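About Sorkness Workshop

Sorkness is a shared workshop for people who build robots at home and need a bench, a drill press or a second opinion.
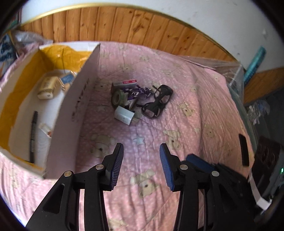 We opened in May with 2 benches and a shelf of donated motors. Members still do most of their building at home and come in for the parts that need bigger tools.

Our main project is Bindum, a hand-held two-finger gripper for recording everyday pick-up tasks. The linkage has been redrawn several times – the current version is the one we recommend. Members have logged 2,633 recordings with it so far, 776 of them in bedrooms and kitchens. The drawings and parts list are free to use.

Ostier, a small arm meant to carry the same fingers, is still in pieces on the back bench.

Open bench is Saturday, 10 to 4. Bring your own safety glasses.

Page updated 2023-06-17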